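Service lane

A service lane is a narrow, usually unpaved way that runs along the back or side of warehouses, mills and rail sidings. It gives access to loading doors, drains and track without using the public street. Service lanes are common in older industrial districts, where buildings were put up close to the rails and the strip between them was never given a formal surface.

Surface

Most service lanes are made of packed earth with gravel spread over it. Repeated passes by carts, trucks and people on foot compact the ground along one line, and a worn strip forms that differs in color and texture from the ground beside it. Loose stone tends to collect along the edges. Ruts are filled by hand or with a small grader, often in February or after the spring thaw.

The lane at Maltitz

The lane at Maltitz serves the former Koivisto grain stores and the siding next to them. It is 976 meters long and is divided into a lower part, beside the track, and an upper part known as Kuresik, where the siding ends and buildings stand on both sides. The siding itself accounts for 600 meters of the total.
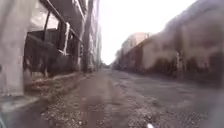
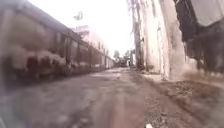
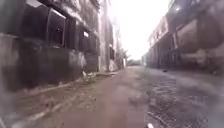 The lane at Maltitz, beside the siding and between the buildings.

The lower part was laid out together with the siding, so that sacks could be moved from the stores to the wagons over a short distance. The upper part is older. It began as a cart way between houses and workshops and was joined to the siding lane when the stores were enlarged. The two parts still have separate entries in the land register, and only the lower one carries a railroad right of way.

Drainage

Drainage is the main problem of lanes of this type. Water from the roofs falls directly to the ground where there are no gutters, and walls without a damp course take it up from below. Plaster stains and comes loose first near the base. At Maltitz a stone channel was dug along 286 meters of the lower part, but much of it has silted up.

Use and access

The stores closed when the grain trade moved to Troltik, which had deeper sidings and a paved yard. The lane remained open to foot traffic. Motor vehicles over 2 tons need a permit, and the upper part has no turning place. Residents of Kuresik use the lane as a shortcut to the Troltik road, and the right to do so is recorded in the deeds of the older houses.

See also: Alley; Loading dock; Rail siding; Right of way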